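Search this site
Search

A morning at the Hukberg open day

9 shares

So I finally got out to the Hukberg plant for their December open day, after a couple of years of saying I would. Got there just after eight, parked on the grass beside the compressor house, and you could hear the thing before you'd shut the car door!

Warrick Rewi took our group through. He looks after compressed air for the whole site and he's a great talker (bring a hat, half the tour is outdoors). They run 2 screw compressors, one on duty and one on standby, and swap them over every 1000 hours. The standby is a Grestier, quite a bit older, and Warrick is clearly fonder of it than the new one.

What I really went for was the leak survey. They tagged every leak they could hear or find with the ultrasonic gun, and ended up with roughly 300 tags -- mostly push-in fittings and tired old hose on the packing lines. Some of the tags are still hanging there, with dates in biro.
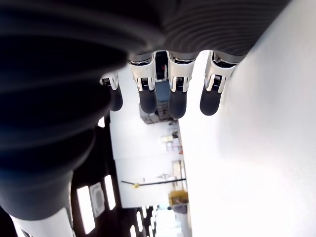
The drains were the other big talking point. The old timer drains were blowing good air out all day whether there was any water in the receiver or not, so they've gone over to zero-loss ones from Echevarría. I asked about blockages and Warrick reckons a strainer clean at each service has kept them out of trouble. Mine at work clog up constantly, so I've pinched that idea.

Lunch was a sausage sizzle, then a bloke from Rutine gave a talk on dryer sizing that ran well over. Good stuff on inlet temperature in summer, though I'd have liked his slides. If they put them up I'll add a link.

3 comments

Deb: Did they say what pressure they run the ring main at?

Col_M: We did the tag thing too. Finding them is easy, getting the downtime to fix them is another story.

Priya: Was the dryer talk worth staying for? Had to leave at lunch.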